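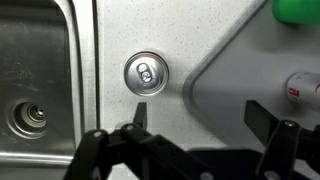
Hilary Stroud
Kitchens and Interiors Writer

1,587 views
28 shares · 2 comments

The small kitchen at Nidcombe

The kitchen at the Nidcombe studios was refitted in March. It serves the people who rent the workrooms on the ground floor, and it is mostly used for tea, washing-up and lunches brought from home. It is a narrow room with one window and one door, and the work was planned around keeping both where they were.

The old kitchen had a brown laminate top that had lifted along the front edge, and a sink that was too shallow to fill a kettle in without tilting it. The cupboards were sound. They were cleaned, given new hinges and put back, and the money went on the worktop, the sink and the lighting.

The worktop and sink

A pale worktop with fine grey and dark flecks, and a stainless steel sink with a raised rim. An unopened drinks can with a little red showing at its edge stands on the strip of worktop between the sink and a large light grey tray.

The top is from Cillik, who supplied it cut to length with the sink opening already made. The plain white in the same range was considered and turned down. It looked well in the showroom, but a shared kitchen gets wiped by whoever happens to be passing, and on plain white every tea ring shows until somebody deals with it. The flecked one is more forgiving. It also means crumbs are harder to see, so it pays to run a hand over it before putting paperwork down.

It is 600 millimetres deep, which is the standard size and fits the old cupboards without any packing out at the back. A deeper top would have been useful for the microwave but would have made the walkway too tight for two people to pass — it was tight enough already.

The sink came through Bayram, the plumbers' merchant on the trading estate. It is an ordinary steel basin with rounded corners, and the rounded corners were asked for. Square ones look smart in brochures and collect tea leaves. The raised rim keeps most of the splashing on the right side of things, though a full washing-up bowl tipped out quickly will still send water over the top.

Brushed steel picks up water spots. In this part of the country the water is hard, and the spots are back within an hour of drying the sink. Tenants were told this before the sink was chosen. A wipe of white vinegar once a week takes off the worst, followed by a rinse and a dry cloth. Wire wool should be kept away from it altogether. The fine scratches that come with daily use blend together after a few months, but a scouring mark across the floor of the basin stays as it is.

The waste is a plain round one set in steel rings. A separate strainer basket was bought to drop in during washing-up, and it lives in the cutlery drawer. If the sink drains slowly, the trap underneath can be unscrewed by hand. Put a bowl under it first.

The tray

Trays were the part of the kitchen that people had most to say about. The old kitchen had a fixed draining board which took up a good third of the worktop and was always covered in mugs, some of which had been there for weeks. The new one has no fixed drainer at all. Loose trays are used, and they can be emptied, wiped and stood on end beside the fridge when the worktop is needed.

Punik make a range of trays in several sizes, and the larger size was bought for this room. The points looked for were a raised border, rounded corners and a smooth inside that a cloth will go over in one pass. Ribbed trays drain better but they are a nuisance to clean, and a cup stood on ribs tends to tip. With a smooth tray a folded tea towel goes in first and the wet things go on top of that.

A large tray also does for carrying. Drinks for a meeting can be set out on it in the kitchen and taken down the corridor in one trip. It should not be used as a chopping surface, and hot pans should go on the trivet by the hob.

Drinks

Cans and bottles go in the fridge with a name on them. Anything left out on the worktop at six in the evening is put on the shelf by the door, where its owner can collect it the next morning. Empty cans are rinsed and go in the recycling bin under the sink, on the left. They are not crushed, as the collection here prefers them whole.

There was a suggestion that a drinks machine should be put in where the old water heater used to be. It would have needed its own socket and would have blocked part of the window, so the space was given to a shelf for mugs.

Lighting

The single ceiling fitting was replaced with a brighter one, and a strip was added under the wall cupboards to light the back of the worktop. The switch for the strip is inside the end cupboard, which is awkward. It was the cheapest place to bring the cable through and it will probably be moved when the corridor is rewired.

Still to do

The sealant behind the tap needs going over again, where it has been left thin. One cupboard door catches on its neighbour in damp weather — a turn of the hinge screw cures it for a week or so. The floor has not been touched. It is the old vinyl, worn in front of the sink, and a replacement has been priced for later in the year.

Offcuts from the worktop have been kept in the store. One would make a decent pastry board, and the others are there for anyone who wants to try out a stain remover before using it in the kitchen.

28 shares · Share this page
2 comments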